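Can a Robot Learn to Tidy a Desk?

You may have seen videos of robots folding shirts or making breakfast. They look amazing! Before you ask for one for your birthday, though, it helps to know how a robot like that gets taught. It takes a lot longer than the video does, and some of the claims people make about it deserve a hard look.

What is an example?

Think about how you learned to tie your shoes. Somebody showed you. Then you tried it, got it wrong, and tried again. Even when you were bad at it, you already knew what a shoe was, and you knew that string is floppy.

A robot arm knows none of that. So people give it examples. One example is a recording of a single job done from start to finish, such as picking up a marker and putting it somewhere else. The recording has two parts. The first is video from one or more cameras. The second is a long list of numbers that says how every joint in the arm was bent at each moment, and how wide the fingers were open.

Often a person steers the arm while the recording is made. The robot isn't deciding anything yet. It is more like a puppet, and the person is the puppeteer. Remember that the next time you see a clever robot video, and ask who was doing the steering.

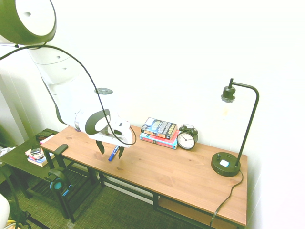 Picking up a marker sounds easy, and for you it is. For the arm, the marker is a thin thing that can roll. If the fingers close a little too far to one side, they pinch air. If they come down too low, they bump the desk. A person learns to fix these mistakes without thinking. The computer needs to be shown lots of good tries before it gets the idea.

How many is lots?

Let's make up a project and call it Daltano. The Daltano team wants an arm that can clear a desk. They start with 50 examples of one job, picking up a marker. After training, their arm does pretty well, as long as the marker is close to where it was in the recordings. Turn the marker around and things may go wrong.

So the team keeps going. They move the marker, change the lights, and put different things on the desk. By the end they have 2,709 recordings. They throw out 766 of them, where the arm dropped something or a camera stopped working. That leaves 1,943. Each one had to be made by a person sitting there and doing the job again – and again – and again.

Does it really learn?

The computer looks for patterns. It compares what the cameras saw with how the arm moved, and it works out a kind of rule: when things look like this, move like that. People call this learning. I think that's a fair word, but a slippery one. It can make you believe the robot understands what a marker is for. It doesn't know that markers draw, or that you get in trouble for using one on the wall.

Here is a question to ask when somebody says, "Our robot gets it right 80 percent of the time." Right at what? If every test used the same desk and the same marker, that number tells you very little about your desk. And 80 percent means one try in five went wrong. Would you let it carry your cereal?

Try it yourself

You need a friend, a spoon, a cup and a marker. Your friend is the robot and must keep both eyes shut. You give orders using only these words: left, right, forward, back, up, down, open, close. Get the marker into the cup.

Write down every order you give. Then put the marker in a new place and read out exactly the same list. Watch what happens. Now swap the marker for the spoon and start over.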